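Home | Syllabus | Readings | Handouts | Assignments | Contact

Popular Fiction and Its Readers
Handout 7: The Workplace Romance in Serial Form

Read this before the seminar and bring it with you. It covers the set text for the week, The Fairweather Account, and gives some terms you will need for the second paper. Page numbers refer to the one-volume library edition, 257 pages, which collects all 13 installments.

1. Where the form comes from

The workplace romance is older than the office. Stories about governesses, shop clerks and nurses already used paid work to bring together two people who would not otherwise meet. What the office added was routine. The characters see each other every day whether they want to or not, and a writer can count on that without having to invent a reason for each meeting.

Serial publication suits this well. An installment has to give the reader one complete movement and one thing left open. A working day does the same. Many serials in this group start an installment with an arrival at work and end it with a departure, an overheard remark, or a letter not yet opened.

2. The contract plot

In a contract plot the two leads agree to something early on: a pretended engagement, a loan, a fixed term of employment. The agreement has rules, and the reader learns them at the same time as the characters. Most of the tension afterward comes from watching the rules bend.

In The Fairweather Account the contract is a debt. The heroine keeps the books at Prundholm, a shipping firm in the port town of Lirlow, and agrees to work off her brother's losses under the owner's nephew. Note that the terms are read out in full in installment 2 and then never quoted again. Later installments refer to them loosely, and not always accurately. Decide for yourself whether this is carelessness by the author or a sign that the characters have stopped checking.

3. Point of view

The first seven installments stay with the heroine. We know what she knows. From installment 8 the narration starts to alternate, and the nephew gets chapters of his own.

Readers disagree about this change. Some find that it removes the mystery from him too soon. Others point out that by the middle of a long serial the reader has guessed his feelings anyway, and the interest has moved to when he will admit them. For the seminar, compare the ledger-room chapter (installment 6) with the same evening retold from his side (installment 9). Mark any line of dialogue that differs between the two versions. There are more of these than a first reading suggests. 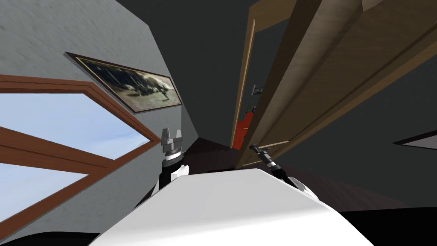 4. The second suitor

Almost every long romance serial has one. The second suitor is usually kind, available and approved of by the heroine's family. His job in the plot is to make her choice a real one. If he is too dull, the choice costs nothing. If he is too appealing, readers may feel cheated by the ending.

Wesell, the harbor doctor, is a strong case of the type. He has no faults that the book asks us to hold against him, and his last conversation with the heroine is longer than the proposal scene. When you write about him, avoid the question of whether she "should" have picked him. Ask what the book can say through him that it could not say otherwise — money is a good place to start.

5. Terms to know

Contract plot: see section 2.
Delayed declaration: the leads both know, the reader knows, and the words are still held back.
Recap passage: a short summary at the start of an installment for readers who missed the last one. The collected edition cuts most of these but leaves two in place.
Closed setting: a ship, a snowed-in house, an office after hours.

6. For the seminar

Write one page on either of the following.

a) Choose one installment ending. What is settled, and what is left open? Would it work as a chapter break in a novel written all at once?

b) Follow one object (the account book, the umbrella, the office key) through at least three appearances. Who has it each time?

Quote briefly and give page numbers. Plot summary should take up no more than a short paragraph. Outside sources are not needed for this exercise, though you may use the January reading on serial publication if it helps.

The first paper will be handed back at the end of the seminar.

Last updated: January

Contact the course office | Back to top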